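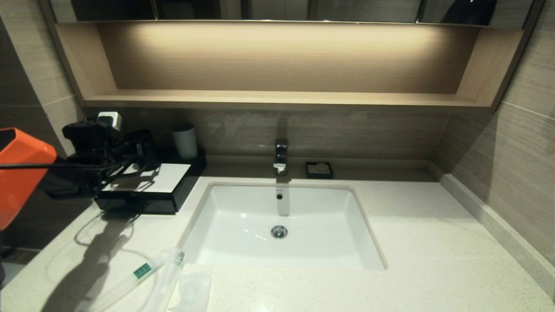
Sink duty with the Narkero arm, soap dish and cup lined up along the wall.

I've had the Narkero kit from Goltia since March and I'm still a bit giddy about it. It's an orange arm on a rolling base, 700 dollars for the starter box (mine came to 1,631 with the longer arm and the spare battery, ouch), and it is meant for small tidying jobs in small rooms.

Bathrooms are where I've had the most fun! You teach it a counter by moving the arm through the job yourself, 10 passes or so if you're picky like me, and then it keeps that counter in memory. Cups and soap dishes it learned in one evening. Tissue boxes too, as long as you don't mind them ending up at a bit of an angle.

Cords are harder. Anything thin and loopy makes it slow way down, and clear plastic packets confuse it about every other try. The Emen update fixed a lot of that for friends on the forum, but I haven't put it on yet.

Setup took me 2 hours, mostly spent on the app, which has tiny buttons and logs you out whenever it feels like it. The arm itself is so quiet that I can run it at 6 a.m. with the door open.

Next up is the kitchen sink, and I've already ordered the softer fingertips.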